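4.2 Bottles and plates at the shared table

Of the objects that end up on a shared table, the bottle is the least settled. In the Steltlow diaries (Dierckx and Martens, in preparation), respondents put plates down where they meant to eat and left them there. Bottles went wherever a hand happened to let go. A bottle set beside a plate was read as claimed; one standing 2 hand-widths away was treated as public property, sometimes with bitter consequences.

We coded 200 diary entries from June on this point. In 50 of them the writer complained of a bottle in the way, and in none did the writer admit to having put it there. The size of the table offered little relief — people with acres of free surface still crowded the plate. Figure 3 shows the pairing on a large white table.

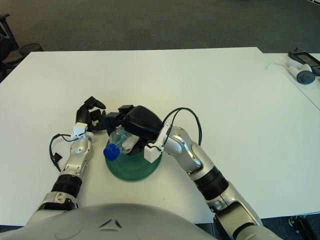

Figure 3. Transparent plastic bottle and round green plate on a white table.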